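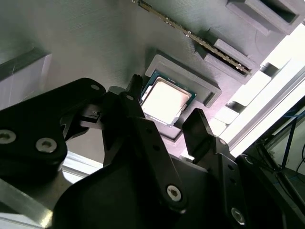 Looking after the assembly cell at Plevotthorpe

Several of you have asked what we get up to in the upstairs room at Plevotthorpe now that the Vidport arm has settled in, so I promised Anwara Akanda I would write a few lines for the May issue, and of course it has grown into rather more than a few. Most of our time goes on keeping the arm well behaved, and most of that goes on the fingers. Malsha Kumarasinghe goes round the gripper first thing with a hex key, checking each screw on the links for any play, and then wipes down the fingertips with a lint-free cloth. It takes her 20 minutes if she is left in peace (she seldom is!). The screws get a small dab of Meltex thread paste every 40 hours of running, and Janaka Hettiarachchi keeps the log, in pencil, on the back of the door.
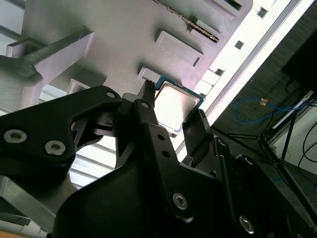 Setting the grip is the job that eats the afternoon. We want the fingers to close far enough to hold a part firmly and not a hair further, and the only way we have found is to start wide, bring them in by small steps and try again after each one. Processors are the fussy ones, with that shiny metal lid in the middle and a narrow border of circuit board round it, and if the chip goes over at a tilt against one of the little raised blocks on the grey plate, as it can so easily do, you have a decision to make about whether to back off or carry on. Přemysl Ondrejka's rule is to stop, open up and look at the tips before changing any numbers, and I have come round to it after a good deal of grumbling. On our last proper session we went through eight settings before tea and kept the second one, so make of that what you will.

The practice plate has its own little routine too. Sorcha Cowie brushes out the slots with a soft paintbrush and checks that the plate is still square to the arm, and if it has crept she loosens it, nudges it back and runs the touch-off again from the beginning. We keep a spare plate in the Selvanayagam cabinet, second shelf, behind the cable ties.
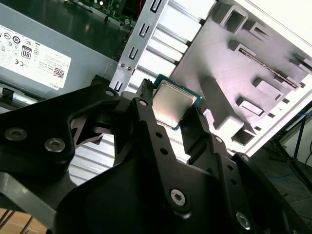 A processor in the fingers, with the open desktop case behind.

Working near a real case asks for a bit more care than the plate does, as there are metal edges to keep clear of and far less room to swing the wrist. Janaka has written out a slower set of moves for it, and we would ask anyone using the cell to load those first and put the ordinary ones back when they finish. The room is open from 9 most mornings. If you would like to learn the finger check, have a word with Malsha, who is very patient and has a second hex key.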